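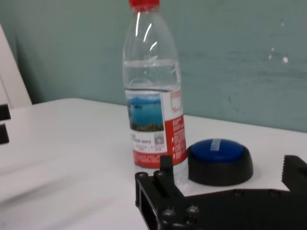 Figure 2. Bottled water with a landscape photograph on the label.

3.2 Stated and revealed preference for tap water

Respondents in Arbridge told us, with some heat, that they could recognize their own tap water anywhere. We took them at their word and poured. Of the 964 residents who completed the survey, most agreed to a blind tasting of 4 samples: Arbridge tap, Vevis tap, filtered Arbridge tap, and a bottled water bought at retail. All were served at 15 °C in identical cups. The loyalty expressed in the survey did not survive the cups. Tasters who had called Vevis water "swampy" on the form frequently ranked it first, and several asked where they could get more.

Label effects were harder to pin down. Mountains and water are common on packaging (Figure 2), and earlier work by Dlamini treats such pictures as a promise of purity. Our tasters, shown the bottle beforehand in the April sessions, gave higher scores for "freshness" to whatever was poured next, including the tap water of a town they disliked. Item 16, which asked whether packaging influenced their judgment, drew a nearly unanimous no.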